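Plates, Plates, Plates: A Gallery of Everyday Tableware

Welcome to the plate page! I've been meaning to put this together since June, when my cousin Maëlle Lapointe came to stay and asked why I own so many plates for a household of two. I didn't have a good answer. I like plates! I like them more than cups, more than bowls, way more than those fancy serving dishes that only come out at the holidays. A plate is the thing you look at every single day while you eat your toast, so I figure it should be one you're happy to see.

So this is a gallery of plain round ones, the kind you reach for without thinking. No gold rims, no roosters. Most of what I know about them I picked up from Gwilym Parri, who ran the housewares shelves at Skedton for years and let me hang around asking questions while he unpacked boxes. He's the one who taught me to tilt a plate toward a window before buying it. Flat on the shelf they all look the same, but tip one up and the light runs along the edge and you see every curve the maker put in.

The pink one first, because it's my favorite and I make the rules here. It's a very soft pink, almost white in the middle where the light hits, and it gets dustier out toward the rim. Look for the tiny dark flecks too.
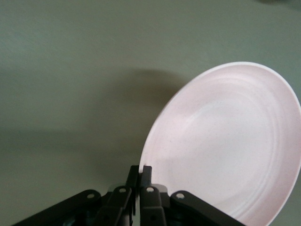

I used to think pink was a dessert color and nothing else. Then Bautista Ledesma brought a big pan of roasted carrots to our spring supper and we ate them off pink plates, and wow, the orange just sang. Green beans are great on pink. Scrambled eggs are great on pink. The one thing I don't love on it is plain salmon (too much of the same thing going on), but put some dill on top and even that comes around.

Flecks deserve a word of their own. Some people want a perfectly clean surface and I get it, but a speckled plate is so forgiving on a busy night. A stray bit of pepper disappears right into it. Recep Sönmez, who has the stall next to the bread people at the Rezende flea market, tells me the speckled ones go first every time he sets out a stack, and he charges 50 cents more for them now. I still pay it!

On to the pale one. White with a bit of blue in it, nothing printed on it anywhere, and those lovely shallow rings between the flat center and the rim. Rings like that are what I hunt for at sales. They make a little border around your dinner without any pattern at all, and I think they make a plain plate look finished.
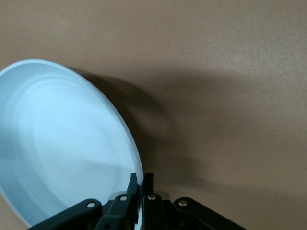 Can I mix different colored plates on one table?

Please do. Try to keep the plates close in size and shape, and let the color be the part that changes. Pink and pale blue look sweet next to each other, and a bare tabletop or a simple cloth in tan or gray keeps it from getting too Easter. If you're nervous, start with two colors and alternate them around the table, then throw in a third when you find one you love.

A few other bits, since people have written in:

I store mine in short stacks with a paper towel between each plate. Tall stacks are a pain when the one you want is at the bottom, and it is always at the bottom.

For stuck-on cheese, soak first, scrub second. A soft brush gets into the rings much better than a flat sponge does.

The shelf paper in my cupboard is from Gramell and yes, it really is that yellow.

More to come when I clear off the dining table again. I have a green one from Horacio Alarcón that I've been saving, and a stack of little side plates still wrapped in newspaper from the last Rezende trip.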